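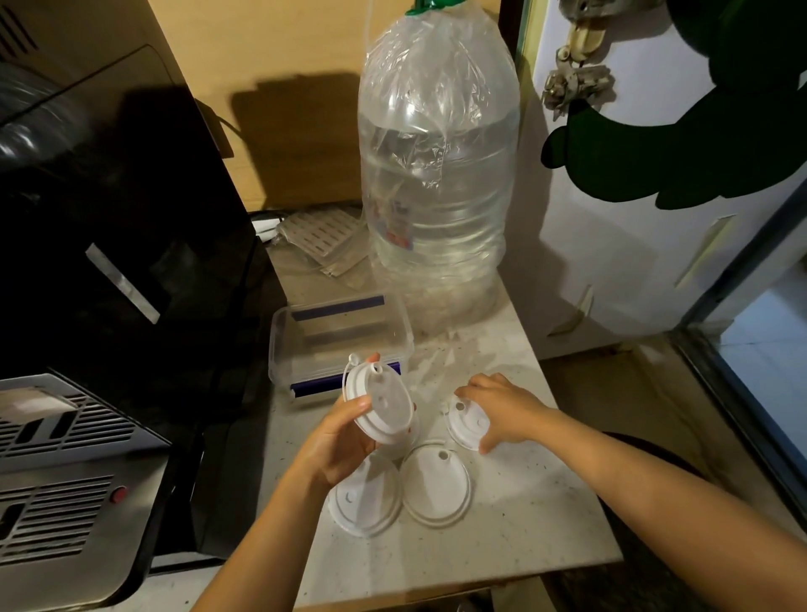 5 min read

How to clean and sort plastic cup lids (the sippy kind with the little stopper)

If you own more than one reusable cup you'll know the drawer. Ours is the second one down, and until last August it was a sort of plastic avalanche waiting for someone to want a drink. Cups on one side, lids everywhere, and a faint whiff of old coffee whenever it opened.

I've got it under control now, and the thing that made the difference was doing the lids as a job of their own, away from the cups. I do them in a batch on the worktop, all out in a heap where I can see them. It takes me 38 minutes including the soak, and for most of that I'm off doing something else.

What you'll need

A washing-up bowl
Washing-up liquid, plain and not too perfumed
Bicarbonate of soda
A small bottle brush or an old soft toothbrush
A few cotton buds or a wooden cocktail stick
A clean tea towel
A food storage box big enough for your lids lying flat

I keep ours in a Wunine box because that's what was left over after Christmas, but any shallow tub will do. Don't buy one until you've sorted, you may need a smaller one than you think.

Step 1: Get them all out

Every lid, including the one in the car and the one in the bottom of your work bag. Clear a decent patch of worktop first. I shove the big water bottle and the food boxes to the back and use the bit at the front, where the light's better.

Pick each lid up and tilt it on its edge so you can look at it properly. Flat on the counter they all look much the same, especially the plain white ones, and you'll miss things. Turned up towards you, you can see which ones have a raised spout, which have only a hole, and what's happened to the stopper.

Step 2: Check the stopper and the strap

Some of my lids have a stopper joined on with a thin plastic loop. Brilliant idea, but that little strap is the first bit to go. Bend it gently between finger and thumb. If it's gone whitish and creased where it bends, it's on its way out, and I'd rather find out at the sink than on the bus!

Then push the stopper in and pull it out again. You want to feel it grip. If it drops in with no resistance at all, put that lid to one side for now (more on those in a minute).

While you're there, run a fingertip right round the rim. Any nick or rough patch will let drink seep out, however hard you press it down. I had one Soller lid that I blamed on the cup for months and months. Tiny split in the rim. New lid, no more dribbles down my coat.

Step 3: The soak

Fill the bowl with hot water from the tap, add a squirt of washing-up liquid and a heaped spoonful of bicarb, and swish. Open all the stoppers first, otherwise the water can't get to the part that needs it most. Lids go in dome side down so they fill up and sink — the other way they trap air and float about looking pleased with themselves.

Leave them for 32 minutes if they've had milk or smoothie in them. For water and squash you can get away with far less. I don't use boiling water on mine, I warped one years ago and it has never fitted anything again.

Step 4: Scrub the awkward bits

Give the flat parts a quick once-over with a cloth, then slow down for these:

The inside of the spout. Bottle brush, in from underneath, and twist.

The groove round the inside where the cup sits. Toothbrush, all the way round, twice if it's grim.

The underneath of the stopper. Cotton bud. Brace yourself the first time.

Any small slots or air holes. Cocktail stick, very gently, you're clearing the hole and don't want to make it bigger.

My neighbour Sławomir Sadowski swears by putting his through the dishwasher on the top rack, and his do come out shiny. Mine come out with a puddle in the groove and the stopper still mucky, so by hand it is. If yours are marked dishwasher safe, try it and see. Check under the stopper before you believe it.

Step 5: Dry them with the stoppers open

Shake each one hard over the sink, then stand them on a tea towel leaning against something, stoppers dangling. Leave them overnight if you can. A lid shut away damp will smell worse than it did before you started, and then you'll be cross with me.

Step 6: Match them up

Fetch the cups and try each lid on. Press down in the middle and then work round the edge with your thumbs. A good fit goes on evenly with no part popping up behind you as you go round. Fill the cup a third with water, close the stopper, tip it over the sink and wait.

Lids that pass go in the box, flat and slightly overlapped. I used to stack them tightly but the straps got squashed, so now it's one loose layer with the stoppers open. The box doesn't need its own lid on, by the way. Bit of air does them good.

Lids with a loose stopper or a broken strap get a second life here. They're perfectly good as covers for a half-used tin decanted into a cup, or for keeping flies out of a glass in the garden. Lids with a split rim go, and so do any with no cup. I gave myself a limit of 5 spares and I've mostly stuck to it.

A couple of questions I get a lot

Can you get coffee stains out of white lids? Usually, yes. Make a paste with bicarb and a drop of water, rub it on with your finger, leave it while you do the rest and rinse. Old stains may only fade a bit.

What about the smell? If the soak hasn't shifted it, leave the lid on a sunny windowsill for a day or two, stopper open. Tomato soup is a lost cause, sorry.

How often? I do the whole lot once a month, plus a quick go with the brush after anything milky.

Next up I'm tackling the water bottles, including the enormous one with the tube that lives at the back of my worktop and takes up half the kitchen. If you've got a tried and tested way of getting inside one of those, pop it in the comments, please!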